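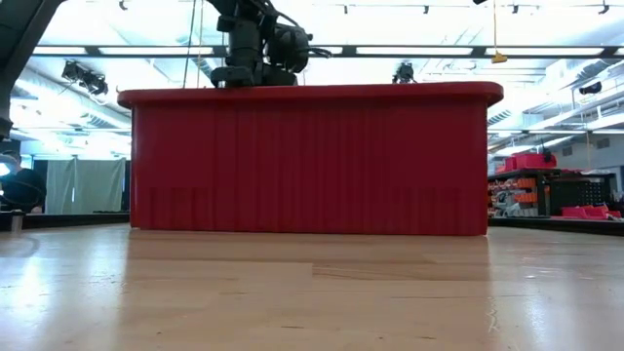

Red bin, black arm, and the long row of lights we all complain about by mid-afternoon.

So I've been promising a work post for ages and a few of you have been asking what I do all day now that "the robots came" (my aunt's words, said in the tone she uses for termites). Get a coffee, this one rambles.

If you're new, I work in kitting at Zasholm. Kitting means someone orders a repair set for a pump or a valve, and a person goes along the shelves, picks out the washers and clips and seals, and puts them together in a bin so the next person has everything they need. I did that for 11 years. I can tell two sizes of O-ring apart with my eyes closed, and I've won lunch off people doing it.

We started with 2 arms back in June. The software that runs them is called Juso, and the people who set it up came from a small outfit called Agbenyega. They stayed for weeks, ate at our table, and learned very quickly not to touch the good stapler. I liked them a lot more than I planned to!

The first thing that changed was the noise, and I don't mean the machines, which are pretty quiet. I mean us. When four of you are picking down the same aisle you talk the entire time, about your kids, your knees, whatever was on last night. Now I'm at a bench with a screen, checking kits and sorting out the ones Juso isn't sure about, and the person I used to gossip with is on the other side of the shelving. We've taken to yelling. Our supervisor asked us to use the chat thing instead and we did that for maybe a day.

Second thing: my wrists. I have to be fair about this. I used to come home and not be able to open a jar. A big order was 1397 pieces, all pinched up one at a time, and I'd feel every one of them on the drive back. I opened a jar of pickles in August without even thinking about it, and then stood in the kitchen holding the lid like a trophy. So there's that, and it's a big that.

Third thing is harder to explain. When I picked a kit, it was mine. I knew if it was right. Now I'm looking at somebody else's work all day (something else's work?) and my whole job is to be suspicious of it. It's tiring in a different spot. I get home with fine hands and a head full of soup. Kartini Osman, who has the bench next to mine and has been there longer than me, calls it babysitting with a clipboard. She was dead set against the whole business and now she's the one they send for when an arm does something odd, because she can look at a kit and say "it's mixing up the flat ones again" before the screen has caught up. She got a raise for it too, and she had to ask for it twice, and I want that written down somewhere, so I'm writing it down.

About jobs, since that's what everyone really wants to know. No one on my shift got let go. There were 16 of us in kitting before and there are 16 now if you count the ones who moved over to shipping, and I do count them, but I notice that they didn't exactly pick shipping off a menu. And when someone retires this winter I don't know if we'll see a posting go up. I asked at the all-hands and got a very long answer that I couldn't repeat to you five minutes later. Make of that what you will.

What I'd tell anybody whose work is about to go through this: get in the room early. The Agbenyega folks had no idea that we always put the seals in last so they don't get squashed. It wasn't on any sheet. They found out because I was standing there eating a granola bar and said "uh, you don't want to do that." There must be a hundred little things like that, and every one of them lives in somebody's head or hands. I do wish we'd been paid something extra for handing them over. Maybe next time (ha).

Also ask who's allowed to stop the thing. We had to push for that. For the first few weeks, if something looked off, you were supposed to message a lead and wait, which is a silly way to spend a morning. Now whoever is at the bench can pause it and say so after. I've paused it plenty and I've only been wrong, oh, a few times.

They're talking about bringing in a newer system called Zulari for the packing side next, and the packing people have been coming by on their breaks to grill us. I tell them about the pickles and I tell them about the soup head, and I send them over to Kartini for the rest.

Next post will be the garden, I promise. The beans did something terrible.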